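18 May 2020
Posted by the Kudow bench, upstairs

Chores again. The question on the whiteboard since April is whether a machine can be trusted with a folded cloth, a packet and a paper bag — the sort of job you'd give a child to keep it quiet.

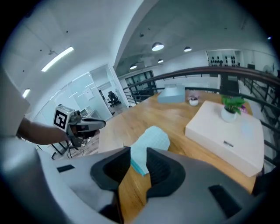
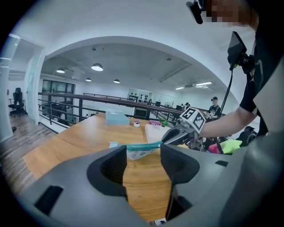 Two grippers by hand, long table.

Tally to date: 459 demonstrations logged, 87 binned, mostly my fault for dithering. The Mikico policy trained on the rest managed 12 clean folds in a row last night and then spent the thirteenth stroking the cloth like a nervous cat. I didn't have the heart to press stop.

Bags are worse. Paper gives when you squeeze it, which Skaleck's force settings take as encouragement. Have halved the closing speed. Also asked Makhubela for softer pads, no reply yet.

Current estimate for household use: it could tidy a kitchen, provided you tidied it first and left the room for the afternoon.

To do: re-zero the left gripper, rename run 3725 (I called it "final"), buy more zip bags.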